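Unomham Wrestling signs Gion Pfister and gives him brand new entrance music

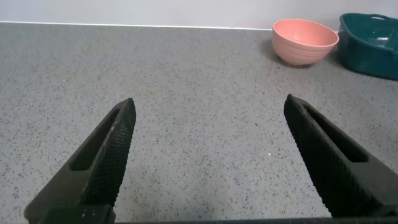
Page last changed: December 19, 2025

Unomham Wrestling is thrilled to announce that Gion Pfister has joined the roster and will make his debut at the Cornley Corn Exchange, in the main event of our winter show. He faces the reigning Longo Cup holder, Gianni Gatti, over two falls out of three.

Fans who travel to shows in Urnport will know Pfister well. He wrestled there for 16 months, mostly in tag matches, and had the crowd on its feet in June with a singles bout against Gatti that went the full 20 minutes and ended in a draw. We have had letters asking for a rematch ever since, and we are so pleased to be able to put it on — this time with no time limit.

"I've wanted to wrestle in that building since I was a boy," said Pfister. "The balcony hangs right over the ring and you can hear every word people shout at you. Gianni got lucky with the bell in Urnport. I'd like to see him manage without it."

Gatti was quick to answer. "He's good, I'll give him that," he said. "But the cup is staying on my shelf, and he can have a nice long look at it on his way out."

Pfister will come to the ring to a new piece of music, recorded for him with a live brass section. We played it through the hall speakers at rehearsal and it sounds enormous in there!

The Corn Exchange opened in 1862 and this will be our first night back since the new seats went in upstairs. The hall holds 372 for wrestling. Four other matches are on the card, including the opening round of the women's tag tournament, and the full running order will go up on the Unomham website once the last contract is signed.

Tickets are on sale now from the Corn Exchange box office. Under-16s must come with an adult. Doors open an hour before the first bell, and both Pfister and Gatti will be signing programmes in the foyer — at separate tables.

Press passes and interview requests: Unomham Wrestling press desk, care of the Corn Exchange, Cornley.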